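Foam letters at the kitchen table - do you let them stay out at meals?

skellow_mom
So we have one of those big bags of foam letters and numbers, 80 pieces when it was new, and my four year old now wants them on the table for every single meal. She lines them up next to her plate and "reads" them to me. It's sweet! But I'm wiping ketchup off the alphabet every night and my husband thinks it should be toys away before plates come out, full stop. What do you all do?

usach952
Toys away. We had the same fight over puzzle pieces and it was over in a week once we stuck to it. Plates mean food, letters mean play.

SeverinoV
I'm going to disagree with usach952 a little. My son barely sat still for dinner until we let him have letters at the table. He gets to pick a few, they stay in the middle, and he can look at them all he wants between bites. Touching is for after. It mostly works (peas are still a problem).

zinchenko_k
What about using the plates for the game itself? We put out a few plates in different colors after lunch, and the kids sort onto them - numbers on one, letters on another. Mine is 5 and would do it all afternoon. Then they tip everything back in the bag and we set the table properly.

usach952
See, I think that's more confusing. Now a plate is a toy. My youngest would be dumping her oatmeal out to make room for the letter B.

zinchenko_k
Ha, fair. We use old plates for it that don't get eaten off anymore, I should have said that.

skellow_mom
Oh I like the sorting thing. Are yours ceramic or plastic? And how do you deal with the ones that look like other ones? She holds up the p and says it's a d and I can't really tell her she's wrong, it depends which way up you've got it.

zinchenko_k
A mix, whatever was at the back of the cupboard. For p and d I just take out one of the two until they've got it. Same with b and q.

SeverinoV
We leave the lookalikes in and let him argue it out. He turned the 7 over and told me it was an L, and I gave him that one.

Just a handful of pieces is the way to go for this, by the way. The whole bag at once is chaos. I've got a picture that shows the sort of amount I mean, with plates set out for sorting:
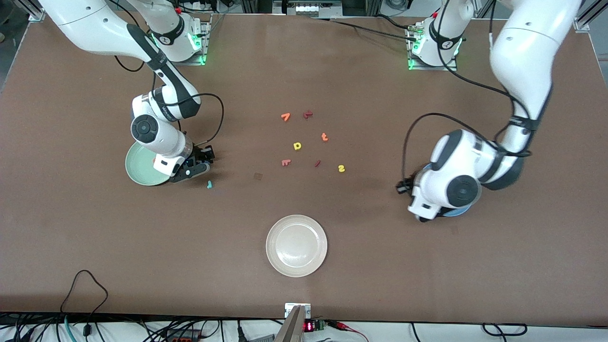 Orange 7, yellow 2, and the rest are letters, more or less. You tell me if the yellow one is a p or a d.

siltberg_dad
p. Final answer.

usach952
d, obviously. And I still say put them away before dinner.

skellow_mom
You two sound like my house. OK, I'm trying it after lunch tomorrow, old plates only, and then the bag goes up on the shelf before we eat. Has anyone put the foam ones through the wash in a mesh bag? Ours are getting kind of sticky.

SeverinoV
Sink, warm water, dish soap, lay them out on a towel. I tried the machine once and lost the corner off a K.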